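Notes on the Trasdale intake count

6 May 2025

The county jail at Trasdale was rated for 900 beds when it opened. The daily count has been over 1000 since last July, and the board has now approved a second housing unit. I read the staffing plan so I could check one figure, the number of officers per shift, and ended up reading all of it.

The plan adds 90 officers. Spread across the posts listed in the appendix, with days off, training and sick leave taken out, that covers the new unit and leaves the old intake desk exactly as it is. Intake is where the delays are. Each person booked in has property logged, bagged and shelved by hand, and the same officer does the medical questions. When two vans come in together, the second one waits in the sally port with its crew.

Hanetti, the contractor, lists the new doors, the radios and the camera storage in detail. Property storage gets one line and no floor area. I asked the sheriff's office for the floor area by email and was told it would be in the next revision. It wasn't in the revision posted last week.

The other gap is court transport. The plan assumes most first hearings go to video, but the video room seats four and has one line out. I would like to see the hearing schedule that was used.

I'll post the shift table once I have fixed the leave column.

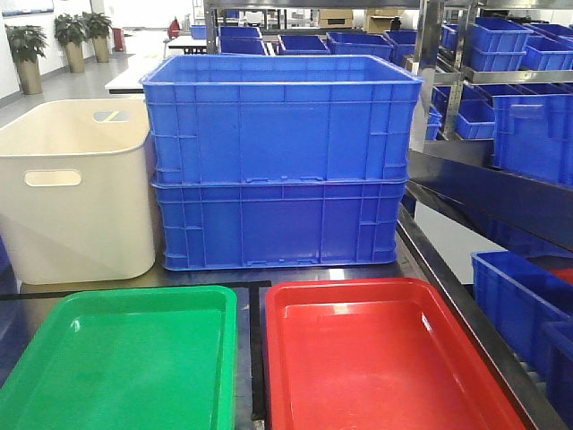
Nandini Nambiar: The leave column in the appendix is wrong too. They used the rate from before the new contract, so your 90 will cover fewer posts than the plan says. Page two of the contract summary has the current rate.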